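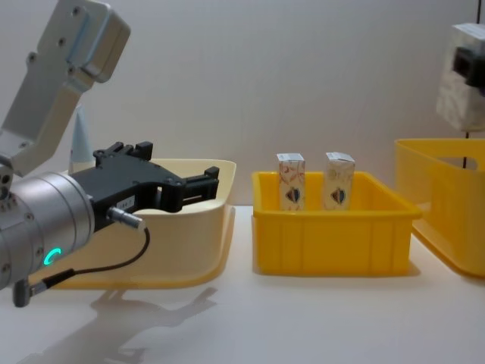
Right of first refusal (company shares)

A right of first refusal is a promise, usually written into a company's articles or a shareholders' agreement, that an owner who wants to sell shares must offer them to the other owners before selling to an outsider. It is one of the oldest and most useful tools in small company law, and a surprisingly rich subject once its moving parts are laid out. Lawyers often shorten the name to ROFR, and in Britain the closely related term "pre-emption right on transfer" is more common.

How it works

The seller first receives an offer from an outside buyer. A transfer notice then goes to the company, stating the number of shares, the price and the name of the buyer. The other shareholders have a fixed period in which to match the offer. If they take up all the shares, the sale goes through among the existing owners. If they don't, the seller is free to deal with the outsider, normally on the same terms and within a set time.

Where several shareholders accept, the shares are generally divided in proportion to what each already holds. Many agreements add a second round, so that anything left over can be picked up by those who want more.

Price

Matching a cash offer is simple. Matching an offer made partly in land, loan notes or shares in another business is far harder, and this is where the drafting gets really interesting! Some agreements allow cash offers only. Others call in an independent accountant to set a fair value, and say whether a small holding should be marked down for its lack of control.

Worked case

Ninberg, a packaging firm in Dukudport, had 2368 shares in issue. Anselmo Seixas held 300 of them and received an offer from a rival, Stundier. His notice went out in May to the two other shareholders, Hoi-yan Chow and Gilmar Miranda. Chow applied for her full share of the 300 and Miranda declined, so the second round let Chow take the rest. Stundier never joined the register, and Seixas was paid exactly what he had been offered.

Related rights

A right of first offer works the other way round: the seller must approach fellow owners before looking for a buyer at all. Drag-along rights let a majority force everyone to sell, while tag-along rights let a minority join a sale on equal terms.

Usual exceptions

Transfers to a spouse, a family trust or a company in the same group are often left outside the right, as are transfers on death.

See also: Articles of association; Shareholders' agreement; Share valuation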